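Camera Tests Should Come Before Controller Tests
2023-07-08

We spent the first part of July choosing a controller and a camera for a sidewalk delivery robot that will run in the old center of Wostville. I think we went about it in the wrong order, and I think most small teams do the same.

The usual way is to pick the controller first. It costs more and takes longer to set up, so it gets the attention. The camera is treated as an accessory. We had two controllers on the bench, the Orellana and the Trivard, and we ran both in simulation for days with the same default camera. Then we changed the lens, and the ranking changed with it.

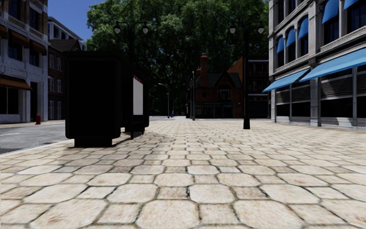
A controller can only be as steady as what it is given. Most of our runs took place in a simulated downtown, with the camera looking ahead over open paving. People who haven't done this work assume a plaza like that is easy. It has a clear path down the middle and plenty of room. But the ground is all hexagonal stones with dark joints, and a kiosk throws a band of shadow over part of it. With the narrow lens, the Trivard slowed down at the shadow line as if it had met a step. With the wide lens it drove straight over. Had we stopped after the narrow lens, we would have written the Trivard off as timid.

The Orellana had the opposite trouble. It liked the narrow lens and drifted with the wide one, mostly near curbs. We ran 100 starts with each pairing to be sure we weren't looking at luck.

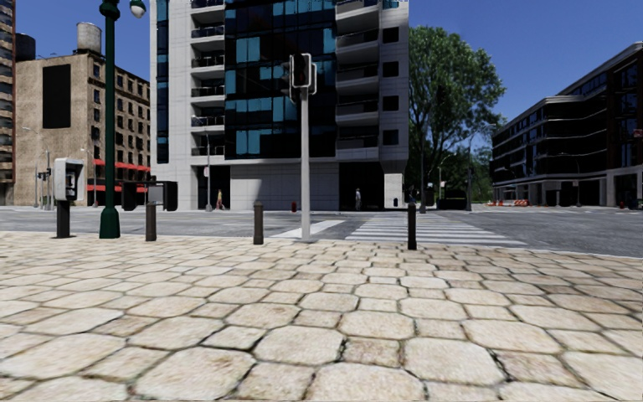
Some people will say that simulation can't settle a question like this, and that the only fair comparison is outdoors. I agree with half of that. A rendered street doesn't give you glare off a puddle, or a lens with a thumbprint on it. What it does give you is the same street twice. Outdoors, the light moves while you are swapping a mount, and by the second run you are comparing two afternoons.

My own complaint about simulation is a different one. It makes it too easy to test only in nice places. Wovell, the outfit that lent us the second camera model, sends out a set of start positions with it, and nearly all of them face down a long straight sidewalk. Any controller looks good there. We threw most of them out and wrote our own.
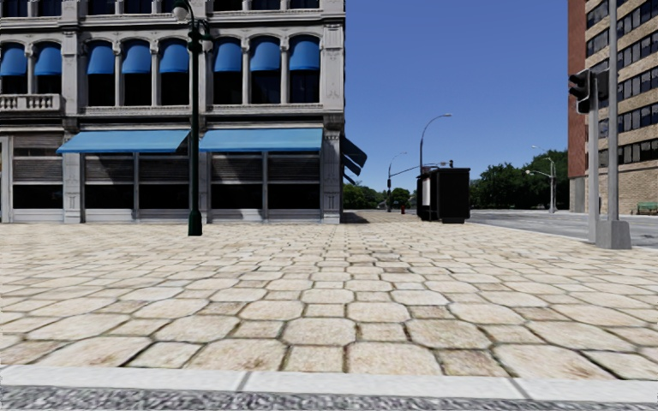

Start positions deserve as much argument as hardware. Ours put the robot at corners, close to walls, and down at the edge of the road. The last kind turned out to be the most useful. From there the curb runs straight along the bottom of the view, with only a strip of asphalt below it, and the camera has to pick out that edge before the controller can do anything sensible. A camera mounted a little too high loses it. We moved the mount down 8 centimeters and got more out of that than from all the tuning we had done on either controller.

I don't enjoy admitting that. Tuning is the part I like. But a bracket is cheap, and moving it in simulation costs nothing except the time to type a number.

So my advice is to fix the camera first. Try at least two lenses and two heights with the plainest controller you have, and keep the pairing that sees curbs and posts soonest. Then bring in the expensive controllers. You may still end up with the one you wanted, as we did – we are going with the Trivard – but you will know what you are paying for.

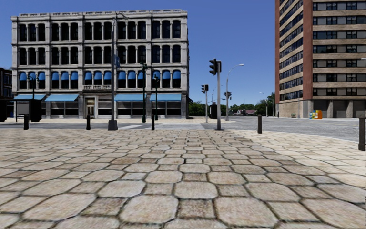
What we would still like to test

Rain, for one, and low sun. We also want a run with the camera tilted down a few degrees, which should help with curbs and will probably hurt with traffic signals. The Orellana goes back on the bench for that one, as it seemed to care more about tilt than the Trivard did.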